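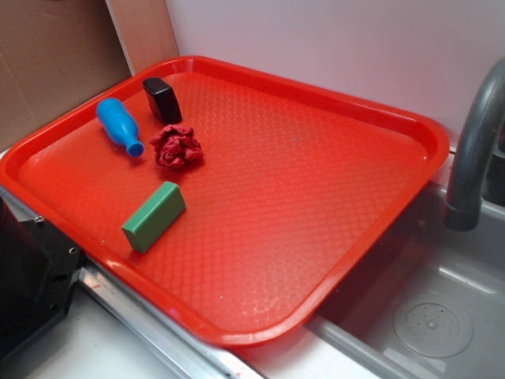

**Pre-concert talk, Nernlow Hall – 14 minutes, keep it moving!**

Hi everyone, I'm Harriet Szabo, I play second oboe. Ask who's new tonight (wait for hands).

Start with the slow movement. I always thought Wojcik wrote it too long, and then we rehearsed it in October and I changed my mind completely – play clip 1, fade at the horn entry.

The finale: 276 bars, and the oboes rest for 90 of them. I count on my fingers. Pause for laugh, maybe.

Point out the cello tune, hum it (badly, fine). It comes back in the violas, much quieter, and it's so easy to miss!

If time, the Gekivell story. Otherwise skip to questions, then remind them the bar closes at the bell.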